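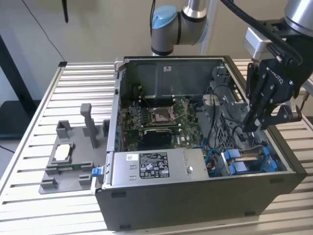

Nadby cell, Dell tower on the bench, gripper over the fan shroud

29 Jan 2021, opened by Mahmoud Cherkaoui
Arm faults on shroud pull, joint torque limit. 138 faults logged on this step. Restarted controller, same.

Reply, V. Phromma
Checked finger screws, ok. Grip force was set to 54, dropped to 30. Still trips but later in teh move. Think the approach point is off, will re-teach with tower clamped. CPU holder on the fixture plate not touched, pls leave it. Keeping ticket open.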